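Workshop Notebook, Ceramics and Glaze Section
Stuklow site
December 2022

Subject: Pinholes in the clear matte glaze on the Bresik clay body

The section has continued its review of pinholes in the clear matte glaze. The fault was first recorded on the Bresik body and has not been found on the Nava body fired in the same kiln. Both bodies are supplied ready mixed and were used as received.

Test tiles from the previous entry were examined under the bench lamp. The holes are small, open at the surface, and most frequent near the thrown edges, where the clay was trimmed. Tiles that were pressed in a mold show fewer. This agrees with the remark made in the Sesinance file that trimming opens the surface and exposes coarse grains.

Two firing schedules were compared. Schedule A is the standard one. Schedule B slows the bisque firing through its upper range and adds a hold of 5 minutes at the top of the glaze firing. All pieces were wiped with a damp sponge before glazing and left overnight on the rack. The glaze bucket was sieved twice and the specific gravity was entered on the bucket card. Colleagues are reminded to write on the card and not on the lid, as the lids have been exchanged more than once.
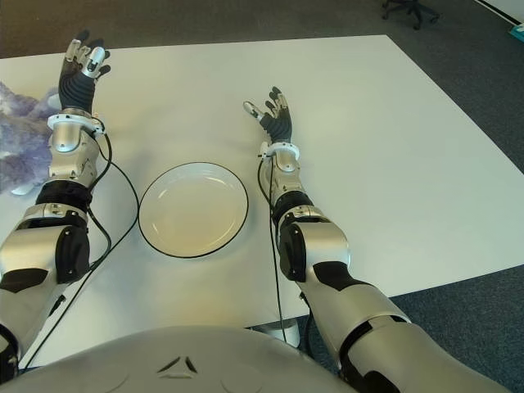
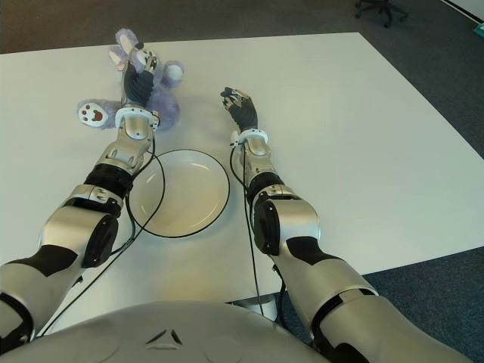
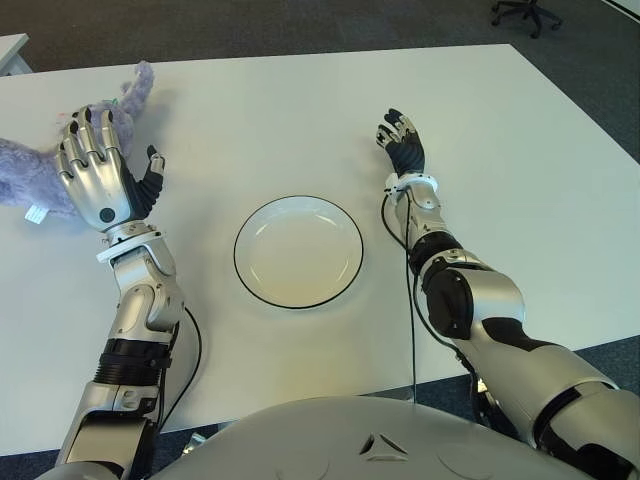 A round plate on a white table is common to all three views.

Should the glaze be applied more thinly to prevent pinholes?
A thinner coat reduces the number of holes but leaves the surface dry to the touch on this body, so the present thickness is to be kept while the bisque schedule is tested.

Results to date. Under Schedule B, 6 of 7 Bresik tiles came out free of visible holes. The remaining tile had been placed on the lowest shelf, close to the door, where the witness cones have regularly shown a cooler firing. It should be repeated in the middle of the kiln before any conclusion is drawn. Schedule A tiles were faulty throughout and have been bagged and labeled for comparison.

The color under Schedule B is slightly warmer. Whether this is acceptable for the tableware order has not been decided. A Schedule A tile and a Schedule B tile should be viewed side by side in daylight, as the bench lamp makes the two look nearly alike.

Kiln notes. The lower element is slow to heat and its resistance is to be measured before the next firing. Shelf wash is flaking on the older shelves and fragments were found on one foot ring. Affected shelves are to be scraped outdoors with a mask on, then coated again. The spare thermocouple is in the second drawer, behind the cone boxes.

To be done in January:
Repeat the failed tile on the middle shelf.
Fire a full load of Bresik ware on Schedule B.
Ask the supplier for the grain size of the current batch.
Mix fresh shelf wash and discard the old tub.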